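# The Gutter Years

Every house has one part its owner refuses to think about. In the older half of Drorkside, where the maples are taller than the chimneys, that part is the gutters.

I refused to think about mine for six years. I knew they were up there in the way I know I have a spleen. Then one Sunday in February the rain came down in a sheet across the front door, about a foot inside the spot where a guest would stand to ring the bell, and I went to the basement and found a dark stripe along the bottom of the north wall. I put a box fan on it and went back upstairs, which is how I handle most structural issues.

The stripe came back. So I called for quotes.

The first company, Hirnura, sent a salesman with a tablet and a very clean truck. He was on the property for 27 minutes and on the ladder for maybe two of them. The rest he spent at my kitchen table, showing me an animation of a leaf sliding off a mesh guard in slow motion. It was a beautiful leaf. The price for replacing everything and capping it with the mesh was $2,487, good only until he got back to his truck. He called the next morning to say it was still good.

The second outfit, Caputo, is two people and a van with a ladder rack that whistles at highway speed. They went up, scooped for a while, dropped something black and heavy onto my hydrangea and came down with a different opinion. The gutters were fine. The aluminum was sound and the seams were holding. What had failed was the slope. The front run had sagged in the middle where the old spikes had worked loose, and water was pooling there and going over the lip. They wanted $895 to clean the whole house, pull the spikes, put in hidden hangers with screws and add an extension to the downspout that had been emptying directly against my foundation since before I bought the place.

I asked about leaf guards. There was a pause of the kind mechanics use when you ask about fuel additives.

Guards do work, I was told, on some houses. Mesh is good with broad leaves and bad with pine needles. Foam inserts are cheap and grow seedlings. Solid covers shed most of what lands on them, along with a good share of the water in a hard storm if they're set at the wrong angle. All of them need to be looked at now and then, and the looking is harder with a lid on.
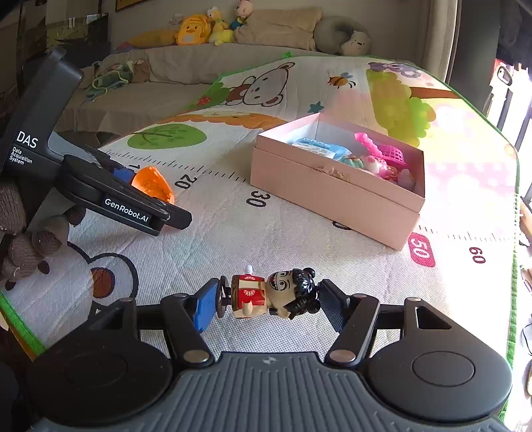
I went with the $895. The work took most of a day, and when it was over I had a front gutter that tilted, very slightly, toward the hole in it. I had somehow never considered that a gutter might need to tilt. From the sidewalk it looks level, and I've since checked it from the sidewalk more often than I'd like the neighbors to know.

The hangers went in every 30 inches. The old spikes are in a coffee can in the garage, in case I should ever need several bent spikes.

I did buy one gadget, a telescoping wand from Fletovar that hooks over the gutter and blasts it clean from the ground. In practice it blasts the contents up, and they come down on whoever is holding the wand. I used it once, in October, in a raincoat. Then I called the people with the whistling van and booked them for twice a year, late fall and again after the maples drop their seeds.

The basement stripe has faded to a sort of tan. The hydrangea is still thinking it over.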